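Baert floor lamp vs table lamp for a reading corner?

Sastwood Home Forum > Living Spaces > Lighting

pinecone_dad
So we finally moved the old armchair into the corner by the bookcase and now I need a light for it. My wife wants a table lamp on the little side table. I want a floor lamp that arcs over the back of the chair. I've been looking at the Baert one, the tall one with the dimmer in the cord. Anybody read by one of these every night? I'm 6'2" if that matters, and the ceiling is low in there.

mudroom_marcy
Table lamp, no contest. I had an arc lamp for three years and smacked my head on it getting up to pee more times than I can tell you. Also the base eats floor space you think you have and then you don't.

quillback
Disagree with Marcy! I love mine. The thing with table lamps is the bottom of the shade ends up at the wrong height for almost everybody. You want it right at eye level when you're sitting down, and with most side tables it's either in your eyes or lighting up your elbow. Measure before you buy anything. My chair is deep and I slouch, so my number came out way lower than my husband's.

pinecone_dad
OK I measured. Eye level sitting is 37 inches off the floor for me. Side table is 21 inches tall. So the bottom of the shade needs to be 16 inches above the table?? Seems like a lot of lamp for a small table.

quillback
That's a pretty normal lamp! Just don't get one with a teeny base or the cat will have it over in a week.

tallow_and_wick
Long post coming, sorry. I've gone back and forth on this for years and I've landed on table lamps, but ones you can take apart. When I moved in December everything I owned that came in pieces made it in one piece, if you see what I mean, and the one fancy glued-together lamp did not.
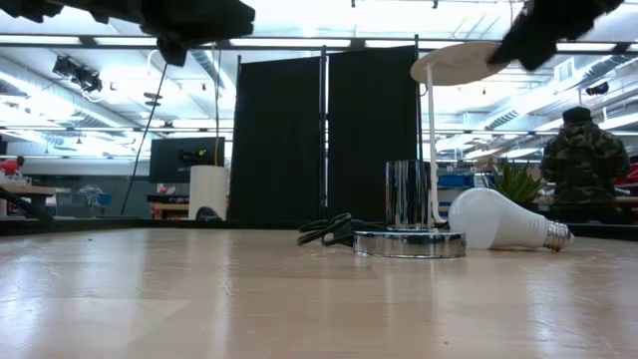

The other good thing is you can swap the shade later. I started out with a dark one because it looked cozy in the store and I could not read a word under it, I was holding my book out sideways like my grandpa. Went to a plain white one for 11 bucks and it was a whole different lamp. I'd spend the money on a decent bulb and go cheap on the rest.

mudroom_marcy
Yes to the white shade!! And get a warm bulb, please. My sister has the blue-ish kind in her den and it's like waiting for the dentist.

gasket
Going to be the grump here. Cool bulbs are better for reading small print, at least with my eyes. I do crosswords under one every night and sleep fine. Warm light makes everything look like weak tea. Get a Zillance swing arm, screw it to the wall, done. No base, no cord on the table, no cat problem.

pinecone_dad
We rent, so no holes. Also that Zillance is 391 dollars with the matching plate, I just looked. For a lamp!

gasket
Mine was used. Nobody pays full price for those.

quillback
Gorkia has a clamp one that would go on the bookcase shelf. Kind of ugly but the arm is nice and long. I had it in my dorm and my kid has it now.

tallow_and_wick
The Gorkia clamp chewed up the edge of my shelf, so stick some felt under it if you go that way. Light was good though, I'll give it that.

pinecone_dad
Showed my wife the thread. She read as far as Marcy hitting her head and says we're getting the table lamp. White shade, warm bulb. Still kind of want the arc one for the den.

mudroom_marcy
Tell her hi from me. And don't put it in the den!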